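Fixing a wipe routine that keeps tripping the force stop

If your arm faults halfway through wiping a table, good news: it's usually a height problem, and you can fix it in one sitting! Ours kept stopping with code 452 in the Vatik controller, always on the press.

Hit the stop and clear the fault before you reach in. Then open the wipe program and find the contact height.

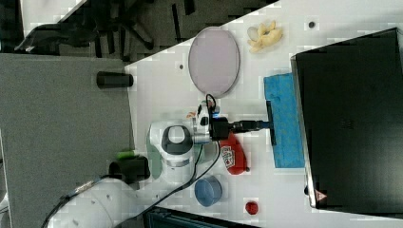 Raise that height by 2 mm and run again at 40 percent speed. I love this part, you can watch the force trace settle right down. If it still spikes, re-zero the force sensor with the gripper off the table and nothing in it.

Now try a pick before going back to full speed. Bottles are great for this (set the limit to 200 in the Rusu panel first). 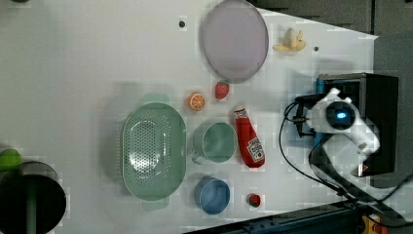 Gripper slightly open, pointing toward the ketchup bottle and the mug.

Thanks to Gus Mahmoud for spotting the bad zero!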